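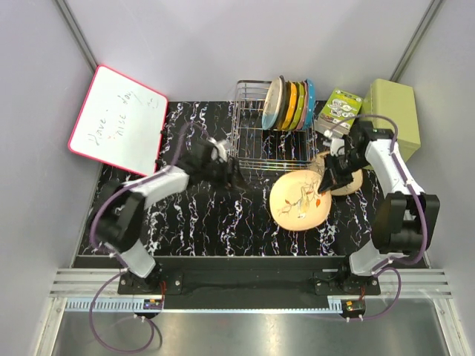

A whiteboard with a greeting in dark marker, on a black countertop with pale veins.

Back by Six: The Long Life of the Kitchen Note

Phones were supposed to finish off the message board. In the houses of Brivley it is still where the family business gets done.

2018-07-15

The oldest note in the Brivley town museum is on the back of a seed packet. It says "Soup on stove. Do not feed dog, he is lying." It was found in 1957 when a family on Geum Street pulled out a kitchen cupboard, and it had been behind there long enough for the pencil to go silver. The museum keeps it in a drawer with 50 others, most of them shorter and a lot of them about soup.

I went to see the drawer in March. I had been thinking about kitchen notes since moving house over the winter, when the last thing off the wall was the board by the back door. It had a dentist's number on it and the word "string." We had lived with that word for at least a year. None of us could remember what the string was for, but it felt wrong to wipe it off.

Most homes I know have some version of this. There is a board, a pad on a nail, a strip of paper under a magnet, or the back of whatever envelope came that morning. The notes on them follow rules that people never talk about. You don't sign one, as everybody knows the writing. You don't say hello either. The reader is assumed to be standing up with a coat on.

A cheap thing to own

Before boards, people in Brivley wrote on slates. The hardware store on Geum Street sold them by the stack, seconds from the school supplier, with a hole drilled in one corner for a cord. A slate cost less than a loaf and lasted until it was dropped. The trouble was the dust, and the sponge that had to hang beside it and always smelled.

Then came the wipe-off card, a sheet of coated stock with a grease pencil on a string. (I did wonder if that was our string.) The local brand was Flastness, made in a shed behind the box factory and given away by insurance agents with the firm's name across the top. Flastness cards turn up at every yard sale in the county. They are nearly always stained along the bottom edge, where somebody leaned them against a teapot.

The white dry-erase board reached kitchens late. It had been an office thing for years, and the first ones people took home were office size, much too big for the gap beside a refrigerator. The small framed kind sold well once the stores had it. It needed no sponge and no sharpening, and a child could draw a horse on it and be told to stop without anything being ruined. 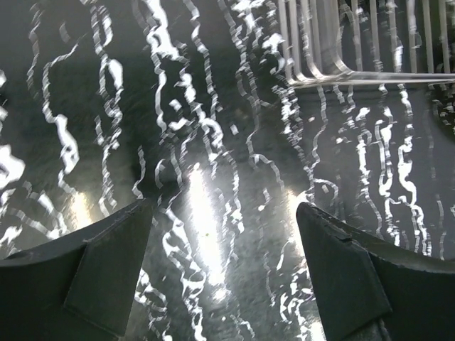 5 min read

What people write

The museum drawer only goes so far, so I asked readers of this magazine to copy out whatever was on their kitchen board that day and mail it in. We got 800 replies. I read all of them at my own kitchen table over two weeks, sorting them into shoe boxes.

The biggest box by a long way was food. Milk, eggs, milk again in different handwriting. After that came times: who would be back when, and who needed picking up. The third box was for instructions, which ran from the plain ("Bins") to the very detailed. One woman in Plindness sent a full page on how to shut her oven door. It takes two hands and a knee.

I had expected the boards to be all business, so I only started a fourth box when I was well into the pile. It was for notes with no use at all. "Good luck." "Sorry about last night's fish." "Have a nice day." There were 31 that said only that last one or something very near it, some with a word spelled wrong, and several writers mentioned that it had been up for months. One man had left his wife's up while she was working away and drew a line under it each time he cleaned the counter around it.

Those don't get wiped. Shopping lists go as soon as the bags are in, but a greeting has no date on which it stops being true, so it stays while the rest of the board fills up and empties around it. A few readers said they had stopped seeing theirs. One said she noticed it again only when a visitor read it out loud.

The case against the phone

Every family that wrote in also had phones, and most had some kind of shared list on them. I asked a handful of them by letter why they kept the board too.

The answers were practical. A phone list is fine in the store, but you have to go looking for it. A board catches you on your way to the sink. Grandparents and sitters can use it without a password. And a note on a board is addressed to whoever comes in next, which is handy in a house where you aren't sure who that will be.

There was some talk of handwriting as well. A mother of three in Plindness said she can tell from the slope of a line whether her oldest wrote it on the way out the door. Uphill writing, she said, means the board was held in one hand. Another reader keeps her late father's last list, which asks for batteries and plums, under a sheet of clear plastic. She bought a second board to use.

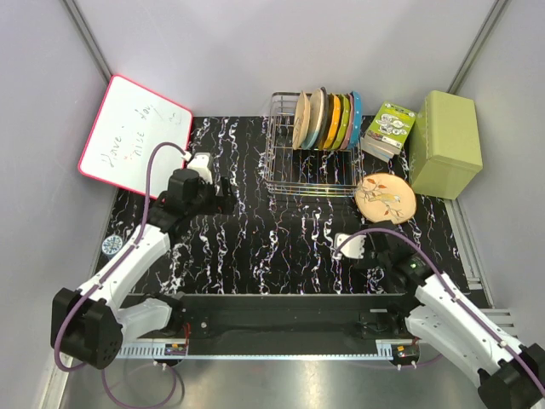

A silver wire dish rack at the back of the marble-patterned top, with the whiteboard off to the left.

Where to put it

This was the point on which readers disagreed most. The refrigerator door is the usual spot, but newer doors often won't hold a magnet. Beside the back door works if you all use the back door. A good many people never hang the board at all and just lean it on the counter, next to the dishes or the bread, where it gets splashed and moved about and now and then ends up behind the toaster for a week.

I was a hanger for years – two screws and a level. In the new place the kitchen wall is tile from end to end and I haven't wanted to drill it, so ours leans too. It falls over when the window is open. On the other hand, people pick it up to write, and they seem to write more when they can hold it.

As for pens, readers were firm. Buy two, in dark colors, and keep one hidden. Red fades first, and green is hard to read from across a room. If old ink won't come off, go over it with fresh ink and wipe both while wet. That tip came in from dozens of kitchens and it worked on everything I tried it on, including the ghost of a phone number that had been on our board through two house moves.

I used it on "string" as well, in the end. My daughter put it back the next morning, in larger letters, under the dentist.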